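3.2 Collection sessions

The Nimton course gave each student team 12 sessions with a pair of hand-held grippers. Teams were told to keep the markers in view and their elbows out of it. Most managed the first.

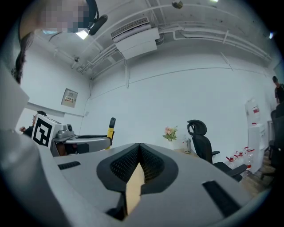 Of the 264 demonstrations recorded, 81 were thrown out in review, usually for lost tracking and once for what the log calls "general sadness." The Tostholm team discarded 35 of its own before we could, a level of self-criticism we did not see elsewhere. The toolbox task proved the least popular — it asks for both hands, and students tend to have a favorite.
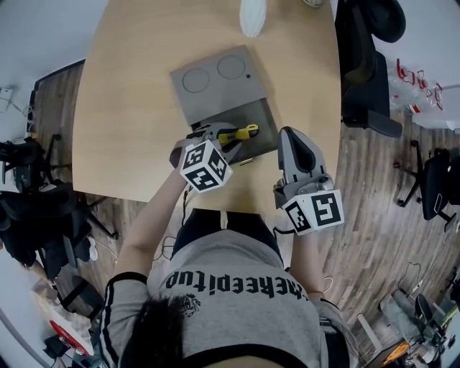 Figure 4. Toolbox task, seen from above. The left gripper holds a utility knife over the open metal box; the right gripper's jaw is open.

Grades did not depend on the number of demonstrations kept, a policy we announced in November and were asked about weekly thereafter.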